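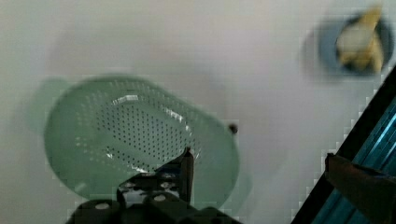
Wrist camera view over the colander, kitchen table setup, Irlow Robotics Club

Recording your first pick-up: a guide for new club members

Welcome to the arm team! By the time you read this you've probably watched somebody else drive and you're itching to get your own hands on it. Good. This page takes you through recording a set of demonstrations for the colander task, from a cold start to a folder of files the training script will accept. Set aside a full afternoon for your first go, and don't skip the stop button check even if the person before you swears they just did it.

The task is the one we're entering in the Horrocks challenge: take hold of the colander by the rim, lift it clear of the table, and put it down on the other side without knocking into anything. It sounds tiny. It's a wonderful little problem, though, because a colander is wide and light and slides away if you so much as breathe on it, and the rim is the only part worth grabbing.

What you need

A partner (no solo sessions, ever)
The club laptop with Idus open and the arm profile loaded
The kitchen props from the bin
The paper log, and a pen that works

Step 1. Stop button first

Before the arm has power, find the emergency stop and make sure your partner can reach it without leaning over the table. Power up, press it, and check that Idus shows the red banner. Release, reset, and press it once more from your partner's side.

Step 2. Set the table

Put the colander within easy reach of the arm, then lay out everything else so there's a clear gap around the rim. Plate with the ketchup, strawberries, bowl with the banana, mug, orange. They aren't part of the task, but they need to be out because the challenge table will be cluttered too, and a model that has only ever seen a bare table gets very confused by a banana. 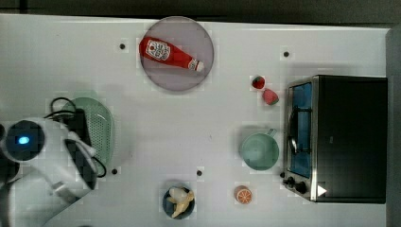 Move at least two props after every tenth recording. Little shifts are fine, a hand's width or so, and turn the colander a bit while you're at it. Our first model last season learned where the bowl was and steered by that, which was hilarious for one afternoon and then cost us 200 recordings.

Step 3. Check the cameras

Open the preview tab and look at the overhead view and the wrist view side by side. In the wrist view you want to see the fingers and a good chunk of the colander together. If the overhead picture is sideways, leave it alone! Idus stores each camera in whatever direction it was set up, and flipping one halfway through a set ruins the set.

Step 4. Record

Press R and count to two before you move. Come in above the rim, open the fingers wider than you think you need, and lower slowly until one finger is inside the colander and the other is outside. Close gently. Lift, pause, carry, lower, open, back away. Press R again.

Most people rush the lowering part. Zaid Haddad, our best driver, takes longer over those last few inches than over the whole rest of the run, and his files are the ones the model learns from best.
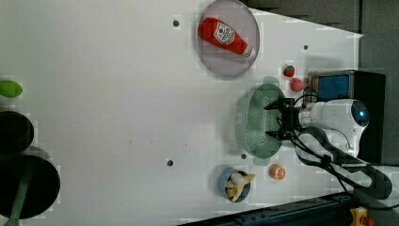

If you bump something, keep going and finish the move, then mark the file "bump" in the log. We do want some of those. What we don't want is a file where the driver stopped dead and started over in the middle, so delete anything like that right away while you remember the number.

Watch the cables too. If they start to pull when you swing the arm across, back off the way you came and ask your partner to look before you try again.

Step 5. Save and sync

When you finish, click Close Set, wait for the green check, and copy the folder to the Stavix drive. Write your first and last file numbers in the log. The last set ended at 1477, so the next driver starts at 1478, and yes, the training script really does care about gaps.

How many is enough?

We got our first decent lift out of a model trained on 312 recordings, and people were jumping up and down in the hallway. For the challenge we'd love to have over 1000 clean ones by December, so every session helps, even a short one where you only get a handful in.

Troubleshooting

Fingers close on air: you came in too high. Use the wrist view for the last part of the approach.

Colander skates away: one finger touched the outside before you were low enough. Go straight down, then close.

Preview freezes: close the tab, open it again. If it freezes twice, restart Idus and begin a new set.

Banner stays red after reset: the button is still pushed in. Twist it until it pops.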